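Living history programme at Stuvau sets out its 1863 season

May 10, 2019

The living history programme at Stuvau has published its schedule and working rules for the coming season, which will again portray the settlement as it stood in 1863. The site opens to visitors later in May. The main changes concern the length of the first-person sessions, the standard required for costume, and the way interpreters deal with questions that fall outside the period.

Performances will be given by the Wusby company, which has held the contract for costumed interpretation since the site reopened. Under the new arrangement each interpreter is assigned a single role for the whole season. In earlier years parts were shared between performers on a rota, and regular visitors sometimes met two quite different versions of the same shopkeeper in one weekend. The company says that one performer to a part allows more detailed preparation and makes errors easier to trace.

Each role is supported by a research file. The file contains the surviving records for the person or trade concerned, a summary of prices and wages, notes on local speech, and a list of points on which the evidence is weak. Interpreters are expected to know which of their statements rest on a document and which are inference. Where a role is a composite, as with the laundress and the carter, the file says so on its first page and the printed guide carries the same note.

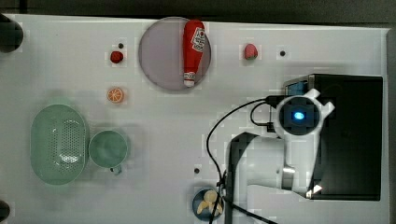
First-person sessions will run for 40 minutes, down from an hour. At the end of each session the interpreter steps out of character, gives a short account of the sources used and takes questions in modern terms. The previous format had no such break. Visitor comments collected at the gate showed that many people wanted to ask how a thing was known and did not like to interrupt a performance to do it.

Questions about later events will no longer be met with feigned confusion. The rules now ask interpreters to give one brief reply in character and then refer the visitor to the discussion period. School parties may ask for the discussion to be held separately, in which case it will take place in the Drestudier room beside the main entrance.

Costume rules have been tightened in several respects. All visible seams on outer garments must be sewn by hand. Machine stitching is allowed on linings and inner seams, as before. Footwear must be of a period pattern, although a modern insole may be fitted. Spectacles are to be of a suitable frame or left off, and wristwatches are to be left in the changing room. Garments will be inspected before the season opens and again at its midpoint.

Fabric for the new clothing has been supplied by Sheikh, a weaving workshop that produces short runs of wool and linen to historical specifications. The order includes a plain brown wool for working coats and a checked linen for aprons. Samples were compared with garment fragments in the site's own store before the cloth was approved. Colour matching was done in daylight, as the earlier aprons had been chosen under indoor lighting and were noticeably too bright when worn outside.

Speech has also been reviewed. Interpreters will not attempt a full reconstruction of the local accent, for which the evidence is limited to a few spellings in letters and a schoolmaster's complaints. They will instead use their own accents with a controlled vocabulary. A word list of 1185 entries has been drawn from account books, court papers and household letters of the district. It marks terms that were in common use, terms restricted to a trade, and terms often used by performers but not recorded until later.
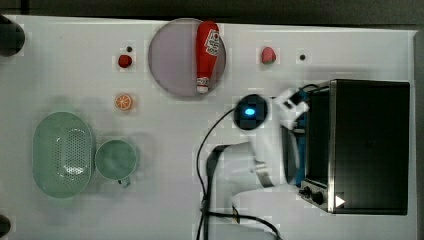 The daily programme will consist of a morning session at the store, a midday talk in the schoolhouse and an afternoon session at the forge. On Saturdays there will be an additional evening reading from the letters, by lamplight, with places limited by the size of the room. Electric lamps will be used in place of oil - the building's insurance does not permit an open flame - and they will be fitted with period glass.

The forge itself will be worked only on dry days. The roof on the north side is under repair and a temporary cover is in place. If the forge is closed, the afternoon session will move to the wagon shed and deal with the repair of harness and wheels.

Tickets are sold at the gate and are valid for 2 days, which need not be consecutive. Places at the evening reading must be booked separately. The printed guide includes a plan of the site, the list of roles and a short reading list. A large-print copy can be borrowed from the entrance desk.

The research files will be open to visitors for the first time, by appointment. Readers who hold letters, accounts or photographs relating to the settlement are invited to bring them to the entrance desk, where copies can be made and the originals returned the same day.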